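Speaker notes – "Washday in Wadumeck," library evening series, November

Slide 1. Say thank you, wait for the folks at the back to find chairs. Mention that coffee stays on until 8.

Start with the old wash house on Ogilvie Street. It stood right by the creek, and for a good many years it was where you heard who was getting married and who was leaving town (pause here, people usually have a story of their own). The ledger lists 70 families in its first winter and 495 by the time the mill was running full. A full load of sheets cost a nickel, starch extra.

Slide 2. Move on to machines coming into the home. Read the bit from the Barkska store flyer, slowly, it's lovely.
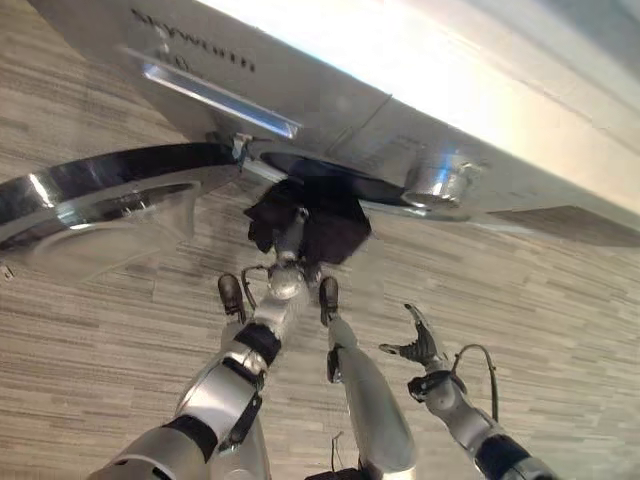

Steel, glass or acrylic and a chrome ring: a present-day Skyworth.

Talk about what went quiet when washing moved indoors. I do tend to run on here – keep it to five minutes! Then the Drinon oral history tapes, 80 hours of them, and play the clip about frozen overalls on the line.

Slide 3. Baskets. Willow first, then wire, then plastic. Pass the willow one around and ask for it back.
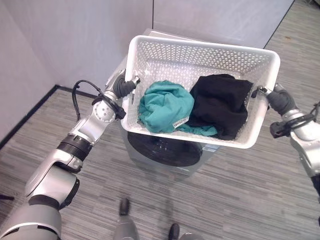
White plastic basket with teal and black clothes.

Close with the sign-up sheet for the spring walk, and leave plenty of time for questions.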